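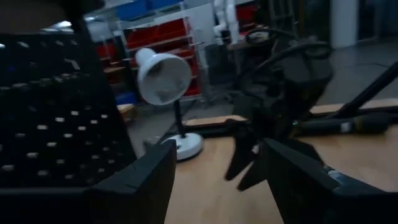 Una lámpara de escritorio blanca sobre un tablero de madera clara.

Capítulo 7. El color del zafiro

Empiezo con una confesión: durante años creí que todos los zafiros eran azules. ¡Pues no! Los hay amarillos, verdes, violetas... El mineral es siempre el mismo, corindón, y en estado puro no tiene color alguno. El azul lo ponen unas trazas de hierro y titanio —poquísimas, de verdad— que se cuelan mientras crece el cristal. ¿Y el rojo? Con cromo suficiente ya hablamos de rubí, y a él le dedico casi 14 páginas más adelante. Antes, repasemos cómo viaja la luz dentro de una gema.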